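Equipment Planning for a Two-Gripper Packing Station
Student Project Report, Section B
Prepared by Tonantzin Cisneros
19 Jul 2018

1. Purpose

The project group was asked to specify the equipment for one permanent packing station with two hand-held grippers, to be set up in the automation lab before the next intake of students. The station records a person carrying out small packing tasks with a gripper in each hand. The recordings are then used to program the arm the lab already owns. This report covers what to buy, what to build in the shop, and what to leave for a second round. It does not cover the arm itself or the software licenses, which are paid from the department account.

The ceiling set for the station is $1361. The ceiling includes shipping but leaves out tax, which the lab does not pay on teaching equipment.

2. Starting point

All prices below were collected in June. We worked from the temporary station, where the packing task is done with bottles and printed cartons that go into or come out of a cardboard box. The task is a fair test of the equipment. A bottle is round and smooth, a carton is flat and stands close to the box wall, and the finger has to get between them without catching on the cardboard.

The critical dimension is the clearance beside the object. Each finger has a jaw pad on the inside and a thicker outer section, and both have to fit in the space around the bottle. A gripper chosen only by its opening width can fail here, and two of the models we looked at were rejected for that reason.

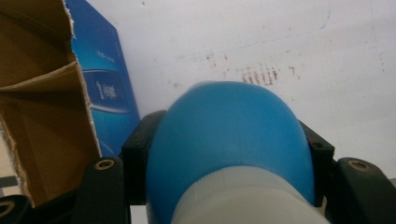 Figure 1. Blue bottle held between the jaw pads, with the cardboard box and a printed carton to the left. Brass-colored threaded inserts are visible in the outer finger parts.

3. Grippers

Three options were compared.

Option A is the Redby kit. It comes as molded parts with all hardware and a bench cable. The pair costs $738. Assembly time is given as one afternoon. Replacement fingers are sold only as a full set, so one broken finger means buying four.

Option B is to print our own parts and buy the hardware from Baltomex. The material and hardware for a pair comes to $500. This includes threaded inserts, screws, bearings and two spare sets of jaw pads. It does not include printer time, which is free to the group but has to be booked.

Option C is to keep using the loan pair. The loan ends when the semester does and cannot be renewed, so this option was dropped early.

We recommend Option B. The price difference is $238, and that pays for most of the table work described in Section 4. The stronger reason is maintenance. Jaw pads are a wear part, and we want to be able to change their shape for different objects without waiting on a supplier. Threaded inserts should be used at every joint that will be opened more than once. Screws driven straight into printed plastic hold well the first time and badly after that.

The risk in Option B is schedule. If the printer is down for a week there is no station. We propose printing one complete gripper first, testing it on the bottle task, and starting on the second only after it passes. Screw torque should be written down at the first assembly – the design files give no value and the person who builds the second one may not be the person who built the first.

4. Table and work surface

The temporary station uses a light wood-topped table with a pale sheet over most of the top. The operator sits on the near side with both arms over the work area. This layout is sound and the new station should copy it, with the changes listed here.

Table. The existing top is large enough. A fixed-height table is acceptable if the chair adjusts. We priced a plain table with rounded corners from Gullis at $190 and found nothing cheaper with legs stiff enough to lean on.

Surface. A washable sheet should be ordered in two pieces so that one can be cleaned while the other is in use. Marks on the surface show up in the recordings and can be confused with small objects. Budget $43 for both.

Box stock. Cardboard boxes should be treated as a consumable. Once the top is cut away, the edges go ragged and later trials are no longer comparable with the first ones. We suggest asking the stockroom to hold back boxes of one size, at no cost to the project.

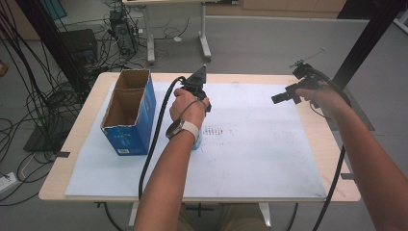 Cable routing deserves its own budget line. Each gripper has a heavy cable that must reach the computer, and the operator's hands have to move freely over the whole work surface while carrying it. A cable that crosses the surface takes up room the task needs, and one that hangs over the side of the table can pull at the wrist during a long session. Neither problem is expensive to solve if it is planned before the table is assembled.

Our proposal is as follows. Both cables are carried by overhead arms, one per side, fixed to upright posts that stand on floor plates. Each cable gets a short spring-loaded drop with enough slack for the far corner of the table. From the top of the post the cable runs down the outside and along the floor in a covered channel to the computer. Power strips are mounted off the floor, on the back of the equipment rack. Hoàng quoted $210 for the arms, the channel and the clamps, and can deliver within two weeks. The posts are already in the lab inventory.

5. Budget summary

Grippers, Option B, pair: $500
Table: $190
Work surface, two pieces: $43
Cable arms, channel and clamps: $210
Adjustable chair: $125
Rack shelf and mounted power strips: $88
Shipping, all orders: $74
Total: $1230
Ceiling: $1361
Remaining: $131

With Option A in place of Option B the total would be $1468, over the ceiling by $107 before any spares are counted.

We ask that the remaining $131 be kept as a reserve for the first semester of use and not spent on accessories at the start. The most likely calls on it are a replacement cable and a second round of jaw pads.

6. Order of purchase

The hardware for the grippers should be ordered first, together with the filament. The table and the cable arms can follow once the first gripper has passed its test. The chair and rack shelf have short lead times and can wait until the room is assigned.

Two items are still open. The lab has not confirmed which wall the station will stand against, and this decides the length of the floor channel. The Hoàng quote assumes the longer run, so the figure in Section 5 should not go up. The second item is storage for the grippers between sessions. A padded drawer would do, and there is one free under the soldering bench if the electronics group agrees to give it up.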